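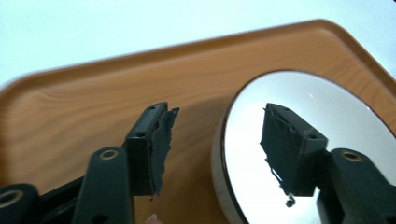

Zwischenbericht Dezember, Arbeitspaket 6: Umstellung des Bonusprogramms für Mietwagenkunden

Berichtszeitraum und Stand: Die Übernahme der Bestandskonten aus Mevidex in die neue Buchungsplattform Jarneo ist technisch abgeschlossen. Im Testlauf wurden 2,000 Konten migriert, davon 47 mit abweichendem Punktestand. Ursache war die doppelte Verbuchung stornierter Anmietungen. Die Korrekturregel ist seit Freitag aktiv.
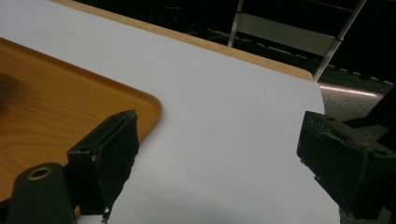

Tischfläche mit Tablett

Gutscheine: Die Einlösung von Wochenendgutscheinen ist an sechs Stationen freigeschaltet. Die Station Brametti folgt, sobald die Kassenschnittstelle abgenommen ist. Offen bleibt die Anrechnung bei Einwegmieten - der Partner Delacroix liefert die Rückgabestation bisher ohne Zeitstempel.

Personal: Priya Lyons hat die Testleitung von Thaddeus Zamora übernommen. Er bearbeitet weiterhin die Tarifkennzeichen. 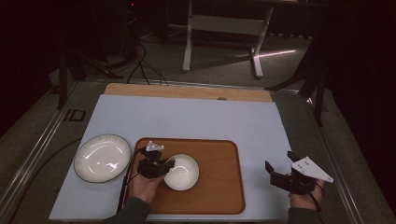

Arbeitsfläche mit Teller, beidhändige Arbeit mit Greifern

Mittelverwendung: Die Ausgaben liegen im Plan. Nicht abgerufene Lizenzkosten sollen in Arbeitspaket 7 übertragen werden, ein formloser Antrag liegt bei.

Nächste Schritte: Abnahme der Kassenschnittstelle, Wiederholung des Testlaufs mit Firmenkunden, Abschaltung des Lesezugriffs auf Mevidex.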